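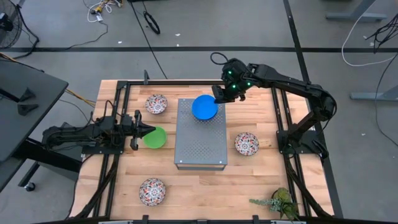
Kostton Open Day Tabletop Set: README

Version 2
Released Monday, January 22, 2018
Maintained by the Janevski bench group

Summary

The set holds 278 recorded episodes of two-arm tableware handling. All of them were recorded during the open day at the Kostton site in December, in front of visitors, on the bench normally used for development work. The task was the same throughout: move dishes between the wooden table surface and a raised perforated metal platform, using the left arm, the right arm or both.

The episodes were recorded as a demonstration first and as data second. Visitors chose the order of the dishes. Operators did not repeat an episode to get a cleaner one. Anyone who needs evenly balanced start positions should use the Dalter bench set instead.

Contents

episodes/ one folder per episode, numbered from 001
episodes/NNN/head.mp4 head camera video
episodes/NNN/joints.csv joint positions and gripper opening, both arms
episodes/NNN/note.txt the instruction as spoken by the visitor, typed in by the operator
splits/train.txt 258 episodes
splits/test.txt 20 episodes
CHANGES.txt

Bench

Two black arms are mounted on an aluminium extrusion frame that runs along the edges of the table. Each has a two-fingered gripper. The table top is made of light wooden strips. The frame, the arm bases and the platform were left in place between sessions, and calibration was checked before the doors opened and again after the midday break.

Objects

Blue plate: round, shallow, plain.
Green bowl: round, shallow, plain lime green.
Patterned bowls: small, white, with a circular design in red, black and grey. Treated as interchangeable. The notes do not say which one was meant unless the visitor gave a position, such as "the one nearest the plant".
Platform: grey metal, longer than it is wide, with a grid of small round holes in the top. Not to be moved.
Potted plant: not a task object. An episode in which a gripper or cable touched it is marked CONTACT in note.txt.

Typical instructions

"Put the green bowl next to the blue plate."
"Clear the platform."
"Put a patterned bowl on the blue plate."
"Swap the plate and the green bowl."

The last of these was asked for far more often than planned. It needs an intermediate position, and operators differed in where they put the first dish down. No attempt has been made to bring these episodes into line.

Recording

Both arms were driven by one operator using the Somia control pair. Operators changed over every 20 episodes. Joint data is logged at 200 Hz. Video is logged at the camera's own rate, and each frame carries a timestamp on the same clock as the joint log. Match by timestamp, never by row number.

An episode starts when the operator closes the foot switch and ends when it is opened. Several episodes have a long still period at the start while the visitor decided what to ask for. These periods have been kept. The script trim_still.py removes them if they are not wanted.

Labels

Each note.txt ends with one of the following words.

DONE: the instruction was carried out.
PART: at least one dish was placed as asked, but not all.
STOP: the operator ended the episode early.

CONTACT may appear on a line of its own before any of these. Labels were entered by the operator straight after the episode and checked later against the video. Where the two disagreed, the video was followed.

Known problems

The right arm's cable forms a loop above the gripper. In some poses it may hide the rim of a dish from the head camera.

The holes in the platform top upset the depth estimate in our own tests. Masking the platform helped when a dish was resting on it.

Gripper opening for the left arm has a constant offset in the morning episodes. The correction is given in CHANGES.txt and has not been applied to the files.

Lighting was not controlled. The hall doors were opened and closed all day.

Floor and background objects were not fixed. Do not use anything beyond the table edge as a reference point.

Privacy

No audio is included. Video was checked for visitors' faces and hands, and affected sections were removed along with the matching joint rows. This leaves gaps in the timestamps, which are listed in CHANGES.txt.

Changes in version 2

Test split redrawn so that no operator session appears in both lists.
Spelling in note.txt corrected for object names only.
Episode folders renumbered without gaps. The old numbers are kept in CHANGES.txt.

Use

Free for research and teaching. Please cite as "Kostton Open Day Tabletop Set, version 2". Faults in the files should be reported with the episode number and the first timestamp affected.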